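A pedra na bancada de trabalho: porosidade, selagem e luz

O mármore continua a ser especificado para tampos de escritório por razões sobretudo visuais, e as consequências técnicas dessa escolha costumam chegar mais tarde. Trata-se de uma rocha composta essencialmente por calcite, mineral que reage com ácidos fracos. O sumo de limão, o vinagre e certos produtos de limpeza atacam o polimento e deixam zonas baças — um dano químico que nenhum selante evita por completo.

Gertraud Riedl, que dirige a oficina Riedl, distingue dois problemas que os clientes confundem. A mancha resulta da absorção de um líquido pelos poros. A marca baça resulta da perda de material à superfície. A primeira trata-se com cataplasma absorvente; a segunda exige novo polimento.

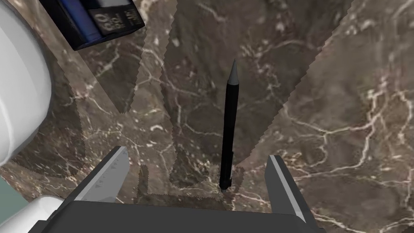

Os selantes impregnantes penetram nos poros e retardam a absorção, sem formar película. Na oficina, cada placa repousa 8 horas entre demãos, e a ficha de aplicação prevê uma temperatura ambiente de 20 graus. O excesso é retirado antes de secar, caso contrário formam-se véus difíceis de remover. Tintas e óleos pedem uma verificação prévia numa amostra da mesma placa, dado que a porosidade varia de bloco para bloco.

Thaddäus Mösli, projetista do ateliê Arnell, reviu no último ano 294 tampos instalados. A maioria das reclamações dizia respeito ao brilho irregular, detetado apenas com luz rasante. Propõe, por isso, que a aceitação em obra se faça junto à janela, a meio da manhã, com a iluminação artificial desligada.

O acabamento amaciado disfarça melhor o desgaste do que o polido. Em contrapartida, escurece menos o fundo e atenua o contraste dos veios — efeito que convém aprovar numa amostra de dimensão razoável.

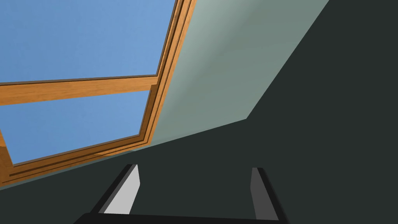
Manutenção corrente

Pano macio, água e detergente de pH neutro. Os líquidos derramados absorvem-se sem esfregar. O teste da gota de água, repetido todos os anos em janeiro, indica se a selagem ainda atua: se a pedra escurecer sob a gota em poucos minutos, aplica-se nova demão.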